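4.2 Mixed small items on a shared table

The second setting was a table where personal care items and snack packets had been left together. We chose it because neither group has a fixed place in most shared rooms. A tube of cream has a shelf at home and a packet of nuts has a cupboard, but in an office or a studio both end up on whatever flat surface is closest. Egger and Tiedemann, who wrote the first version of the coding sheet, called these "drop items," and we have kept the term.

The table was round, white and large enough for several people to reach in from different sides. A round table has no corners, and this matters for tidying more than we first expected. On the rectangular tables in Section 4.1, people used the corners as places to park things they had not decided on. At the round table they made clusters instead, usually toward the middle, and the containers that could stand were stood up first (Figure 6a).
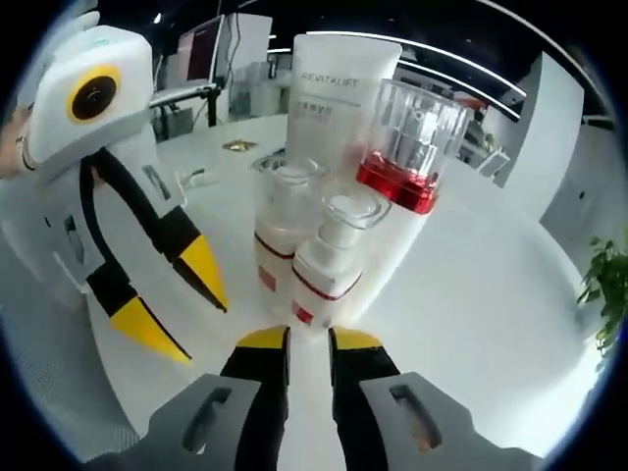

Why are standing containers grouped before flat packets?
A standing container takes up little table space and its label can be read without picking it up, so it is easy to set beside others of its kind. Flat packets slide over each other and have to be turned to be identified.

The coding sheet records each item by form first and by use second. Form has four values: upright container, lying container, flat pouch and loose wrapper. Use has two: personal care and food. Across all settings the sheet holds 2,756 entries, of which 52 were marked as unclear and passed to a second coder. Most of the unclear entries were foil packets. A small foil packet may hold a sample of cream or a sweet, and with the printed side turned away the two can look the same. Hjaltested coded these a second time and left a note beside each one.

Foil also gave trouble as an object to be handled. It keeps the shape it is pressed into, so a packet that has been held once no longer lies flat. We coded a packet as crumpled when its outline was no longer straight on at least two sides. 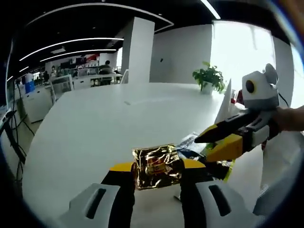 Figure 6b. Crinkled gold foil packet held upright over the table, with a pile of mixed papers or wrappers to the right.

Piles such as the one in Figure 6b were treated as a single entry until an item left them. Bhattacharjee argued for splitting piles from the start, and in the Birkett pilot we tried it. The result was slow and the coders did not agree on where one item ended and the next began. Waiting until something was lifted out gave a cleaner record, though it means that our counts for flat items are low wherever a pile was never taken apart. The reader should keep this in mind when comparing the flat pouch totals with those for containers.

The next question was how far apart items of different use were placed. Our starting guess was that food and personal care would separate early. The Vesine sheets did not bear this out. Form came first - tubes next to bottles, pouches next to pouches - and use was sorted out later, often only when the items were put away. Figure 6c has a pouch, an upright tube and a bottle with a pump-style top near one another, with a gold foil packet farther back.
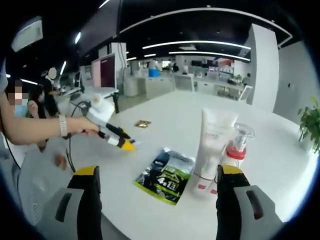

Does mixing food and personal care items on one table make the tidying take longer?
In the Vesine sheets it made little difference to the sorting on the table itself. The extra time came afterward, when a mixed group had to be divided between two storage places.

The last point concerns how an item is laid down. A bottle can stand or lie, and the choice affects what happens next. Lying bottles were moved again more often than standing ones, mainly to make room. Glass containers with a wide base were moved least. We coded a bottle as lying even when it leaned on another item, a rule taken from the Ditus protocol, and we did not separate full bottles from empty ones.

Figure 6d shows a table with items at several distances from the near edge, including a small bottle on its side. 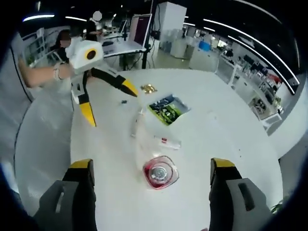 Distance from the edge was coded in three bands: near, middle and far. The near band is the one a person can reach without leaning. Hafþórsson tested whether the bands could be applied the same way by coders sitting on opposite sides of a round table, and found that they could if the side was written down first. We added a column for this. The earlier Skiner sheets do not have it, so they are left out of the distance results in Section 5 but are kept in the results for form and use.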